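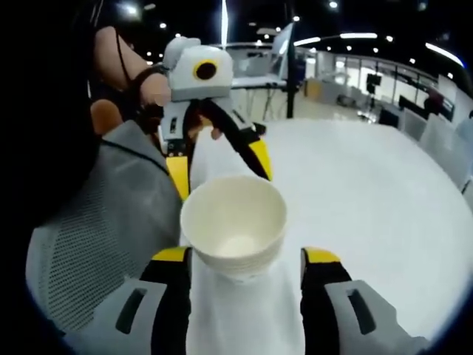

2. Tabletop items, status at 3/20/23

The Kandside office is in use for this part of the work. Paper cups are handled at the round white table in the open office area. All cups are plain white with no lid.

Completed since February: 652 handling runs, of which 19 were discarded and will be repeated. The cup set was delivered by Wuyts in 12 sleeves — one sleeve was crushed and has been credited.

Outstanding: soft, sheet-like items are behind plan by 11 runs. These will be made up at Drillside before the next payment request. No change to the budget is requested.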